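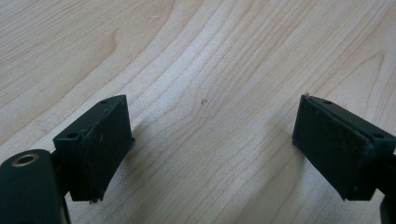 Hudemville Community Workshop
Furnishings and Rooms Group
Minutes of the meeting held Feb 5, 2018

Present: seven members of the group, the workshop manager, and one observer from the reading room. Apologies were received from two members.

1. Minutes of the previous meeting

The minutes were approved with one correction. Under item 4, "varnish" should read "hard wax oil". The group asked that the corrected copy replace the one in the binder by the front desk.

2. Matters arising

The wall clock in the small room has been rehung. The missing key to the tall cabinet has not been found, and a new lock will be fitted at a cost of $96. The manager will keep both keys in the office.

3. Condition of the table tops

The manager reported on the pale wood tops in the main room. In general the surfaces are sound. The grain is open to view across the full width of each top, and members agreed that it should stay that way. A proposal to paint the two tops nearest the sink was discussed and withdrawn.

Small dark marks have been noted on several tops. The manager had tried a damp cloth and then a soft eraser on a few of them, with mixed results. One member thought the marks were left by steel wool, which should not be used on these surfaces in any case. Another suggested that some of them are in the wood itself and will not come out by cleaning. It was agreed that single specks are to be left alone, and that only rings, stains, and scratches that can be felt with a fingernail are to be entered in the repair book.

Agreed: the repair book will be moved from the office to the shelf beside the door, with a pencil attached.

4. Refinishing

Two quotations had been received. Ilum quoted $254 per top for sanding and two coats of oil, with collection and return included. Brultenness quoted a lower price for sanding only and would need the tops delivered to them. The group noted that the second quotation did not say what grit would be used for the final pass, and that a previous job elsewhere in the building had been left rough at the ends.

There was a longer discussion on whether the work should be done in-house. In favor, it was said that the workshop owns a good sander and that the oil is easy to apply. Against, it was said that the dust would close the main room for several days, and that the July classes are already listed in the printed program. The manager pointed out that the tops are heavy and that moving them takes at least two people.

Agreed: to accept the Ilum quotation for the six tops in the main room, the work to be done in two batches so that half the room stays in use. The tops in the small room will be cleaned and oiled in-house.

Agreed: the first batch is to be back in place before the July classes begin. The manager will confirm the collection date in writing.

5. Care of surfaces

The draft notice for users was read out. The group made the following changes:

Paragraph 1: "Please use a mat" to become "Use a cutting mat for all knife work".
Paragraph 2: delete the sentence about hot drinks and replace with "Cups go on the side shelf".
Paragraph 3: add that glue is to be wiped up at once with a damp cloth, then a dry one.
Paragraph 4: no change.

One member asked for a larger typeface. The manager will print up to 100 copies on card, one for each table and the rest for new users.

6. Chairs and storage

The Þórarinsdóttir chairs remain stacked in the corridor. The group was reminded that the corridor must be kept clear for the exit. It was proposed that they be moved to the small room until the refinishing is complete – the observer offered space in the reading room as an alternative. The offer was accepted with thanks.

Felt pads are needed for the chair legs. The manager has a box of the round kind, but the adhesive is poor. Members preferred the nail-in type. Samples will be brought to the next meeting.

7. Other business

A member asked whether the group could buy a second broom. Approved.

The question of the drafty window was referred to the building office, as it had been last time.

8. Next meeting

To be held in the small room if the chairs have been moved, and otherwise in the main room. The manager will circulate the date with the corrected minutes.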